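Rulora, semana no sé cuántas: la cuadrícula y los trapos

21 de abril de 2023

Voy deprisa que luego me lío y no publico. Resumen para quien llegue ahora: Rulora es el proyecto del taller compartido, brazos que doblan trapos. Ya está. Doblar trapos. Llevamos desde marzo con esto y sigo explicándoselo a mi familia con poco éxito.

Lo de este mes: la mesa. Teníamos el tablero a pelo y era un desastre, reflejos por todas partes y la visión veía trapos donde no los había. Probé un mantel gris (mal, mismo tono que la mitad de los trapos). Probé cartulina blanca, peor. Al final papel kraft, del marrón liso, de rollo. 10 euros y a correr. Tenía que haber empezado por ahí pero bueno.

Encima del papel, cinta azul de pintor. Hacemos celdas más o menos cuadradas y el programa sabe en qué celda suelta cada cosa. No hace falta que queden perfectas, eso lo corrige luego la calibración, pero sí que la cinta no haga burbujas. La primera vez las hizo. Todas. Levantar, tirar, otra vez.

Cosas que he aprendido poniendo cinta, por si a alguien le sirve:

Tensar el papel antes de pegar nada. Parece obvio. No lo hice.

La cinta barata deja pegamento en los dedos de la pinza si la roza al bajar, y luego el trapo no se suelta. Una tarde entera perdida buscando el fallo en el código y era eso.

Cambiar el papel cuando se arruga, sin pena. Un rollo da para mucho.

Software. El control lo hago con Zestus, que es nuestro, o sea mío y mal documentado. Lee la posición del trapo, elige una esquina, baja, cierra, sube. La parte de elegir esquina es la que me quita el sueño. Un trapo tirado de cualquier manera no tiene esquinas, tiene bultos, y cada bulto le parece buenísimo. Ahora le pido que busque el punto más alto, agarre por ahí, levante y vuelva a mirar con la tela colgando. Colgada se ve mucho mejor dónde cae la punta de abajo. Segundo agarre por esa punta, y a estirar entre los dos brazos.

Números, que siempre los pedís: 748 intentos grabados desde que pusimos el papel. De esos, 600 con el primer agarre bueno. El segundo agarre ya es otra historia, ahí ando todavía, no pongo cifra porque cambia cada vez que toco algo y toco algo cada día.

También bajé la velocidad al 70 por ciento. Con más, la tela se balancea al parar y la cámara la pilla torcida. Podría esperar a que se quede quieta, ya, pero esperar me pone nervioso y así va más suave todo el recorrido.
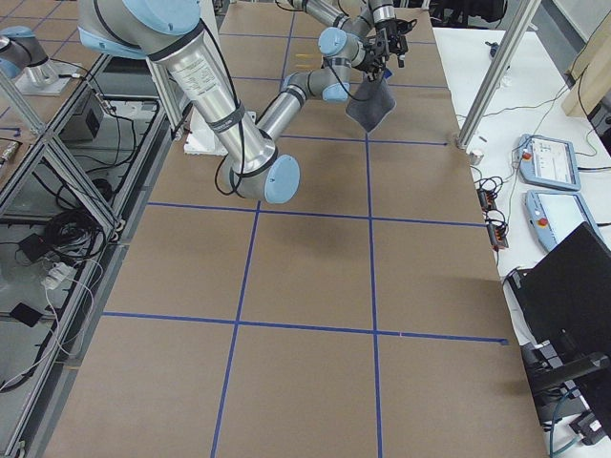

Tsuji me escribió por la lista para decirme que me olvide del punto más alto y entrene directamente con los bordes del trapo, que en Vollia lo hicieron así y se ahorraron el segundo vistazo entero. Puede que tenga razón. Le contesté que lo miraría y de momento lo tengo abierto en una pestaña, junto a otras tantas. Mi duda es que sus trapos llevan ribete de otro color y los míos no, y sin ribete el borde y un pliegue se parecen muchísimo. Si alguien lo ha probado con tela lisa y oscura que me diga.

Pendiente para la próxima:

Ordenar cables. Lo pongo en cada entrada, lo sé.

Guardar los intentos fallidos con una etiqueta decente, ahora se llaman todos "fallo" y no hay quien encuetre nada.

Probar con toallas pequeñas, que pesan más y igual la pinza se queja.

Subir la última versión de Zestus — la que hay colgada es vieja y no arranca si no tienes mi misma carpeta, perdón a los dos que lo intentasteis.

Me voy que cierran el taller y tengo que apagarlo todo. Los comentarios los leo esta noche.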